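Snack wrappers, tables and the great tidy-up

Welcome to the gallery for our snack-table month at Bavelgate! Regulars will know the rules by now, but for anyone new – everybody brings something crunchy or sweet from wherever they last went shopping, we put it all out on the table, and then somebody has to deal with the rubbish afterwards.

Siu-fong Chiang started the whole thing back in November with one carrier bag of crisps, and we've now got 38 people on the list (it was six to begin with, so I'm rather pleased). Osvaldo Gatti still thinks the savoury stuff wins every time. He's wrong, obviously, but he does bring the good rice crackers, so I let him talk.

What I like best is the packaging. I'd keep every wrapper if I had the drawer space – all those stripes and checks, and the colours you'd never dare paint a wall!

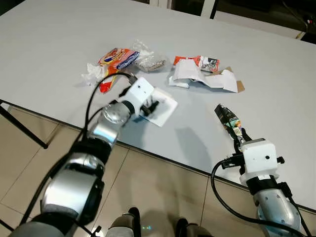

Orange packet with the blue-and-white checks – top marks for the design.

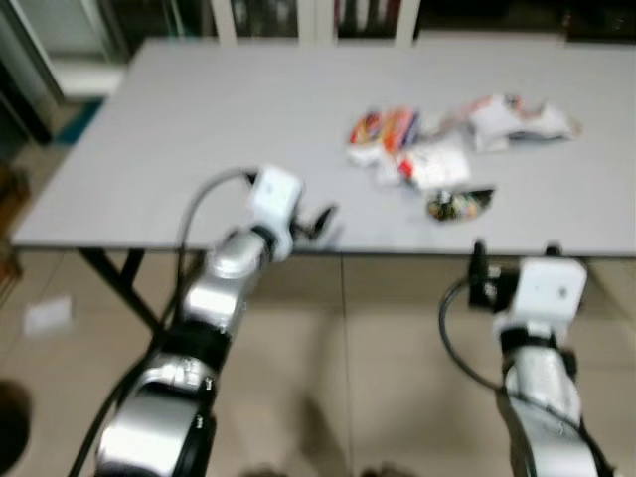 Niilo Salminen is collecting the nicer wrappers for a big collage, so please flatten yours before you hand them over, and give them a wipe if they're sticky. Clear film is no use to him and can go straight in the bin. He wants 493 of them, which sounds mad to me, but he's got a very large board and a lot of glue.

Next time we're doing biscuits only, and I've already promised to bring 20 packets, so I'd better start shopping. If you're coming, tell Siu-fong what you're bringing so we don't all turn up with custard creams again.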